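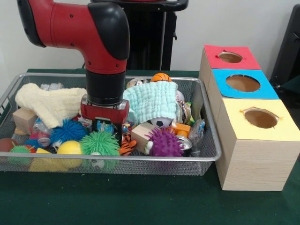

The toy basket at the Pirkdale hall, with two towels, a football and a drinks can among the contents.

Dollbridge toy library to sort its basket, again

The wire basket at the Dollbridge toy library is to be emptied, sorted and refilled before the end of the month, members were told at a meeting in the Pirkdale hall on 31 January 2024. Which month was left open.

The basket is where small things go when they come back without a box. It was bought to hold balls. It does hold balls, among them a purple spiky one and a green spiky one which have been borrowed, according to the loans book, by almost every family in Akdale with a child under five. It also holds a good deal that has never appeared in the loans book at all.

The library lends from a stock of 1,000 items, most of them in labelled bags on the shelves. The loose things were last dealt with in September, when the job took a whole morning and produced one full bag for the charity shop, one for the bin and a long argument about whether a towel can be a toy. The argument was adjourned. The towels are in the basket, a cream one and a pale mint one, both claimed by the baby group as peekaboo equipment and by the kitchen as towels.

Wenceslao Espinoza, who runs the Wednesday session, told the meeting that the trouble lay with the word "misc" on the returns form. Of the 44 returns logged since the new year, he said, 31 had been put down as misc, and he had written a fair few of those himself. He proposed doing away with the word. This was agreed, and after a pause it was also agreed that something would have to go in its place. Suggestions are invited.

Under the new plan, balls will stay in the basket and everything else will have to make a case. Sports balls, meaning the little football, the baseball and the one done up as a basketball, are to be treated as balls, despite a feeling at the back of the room that they ought to have a tub to themselves. Blocks will go back to the block shelf. Cans and bottles will go in the recycling, unless they belong to the play shop, in which case they should say so on the bottom in marker pen.

The foam cubes caused the most trouble. They have round holes in them, and small children have worked out that a ball can be posted into a hole and left there. A ball in a cube is easily missed at returns time, and the meeting heard that one family in Lozano Road had received three reminders for a ball that had been home for weeks inside a cube. The family has been sent an apology and a free month.
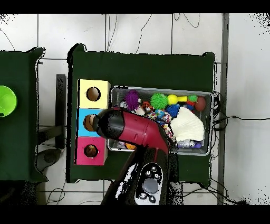
Suggestions from the floor were not all in favour of tidying. Maureen said her grandson went straight past the shelves every week to get to the basket, and that if it was sorted he would have no reason to come. He liked not knowing what was under the towel, she said, and so did she, up to a point. She asked whether one basket could be left in a muddle on purpose, with a sign.

The idea went down better than the plan. A vote was put off until somebody could say how a muddle would be kept up, and whether it would need a rota.

In the meantime borrowers are asked to look inside cubes before bringing them back, and to shake them if in doubt. Anyone missing a rope toy, a towel or a lone block is welcome to have a rummage during opening hours. The charge for late returns stays as it is. Items returned as misc will be accepted until the present pad of forms runs out, and there are two more pads in the cupboard.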